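Section 4. Your first pick test

By now the Plukell software is talking to your arm and the hand opens and closes when you tell it to. If it doesn't, go back to Section 3, because nothing below will work (I tried).

You'll need two bins, something to hold them together, and a handful of odd objects. I raid the toy box for mine. Mix hard things with soft ones, and throw in a cup or two.

1. Set the bins side by side on a flat surface and clamp them where they meet. Give each one a good shove. If it slides, tighten up and shove again.

2. Put all your objects in the front bin. Spread them out a bit for the first run – piles come later, in Section 6.

3. Check the cables with the arm at its highest and lowest points. You want enough slack to bend freely and not so much that a loop can snag on a bin wall.

CAUTION: Keep the stop button within reach and your hands out of both bins whenever the arm has power. Yes, even when it's just sitting there.

4. On the Setup tab, set speed to 5 percent and grip force to 2. I know, it's painfully slow! Leave it there for your first 30 picks anyway.

5. Press Start and watch the fingers come down. If they hit the bottom of the bin hard, press Stop, raise the floor height by 4 mm and start over.

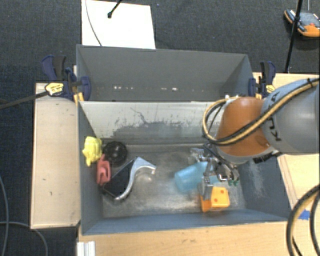
Fig. 4-1. Hand lowered into the front bin, one finger against the orange toy.

Note: Clear cups gave me more trouble than anything else. If the hand keeps missing yours, turn on "See-through items" in the Elel camera menu and run the test again.

6. When the run ends, save the log before you close the window. Plukell won't ask you first.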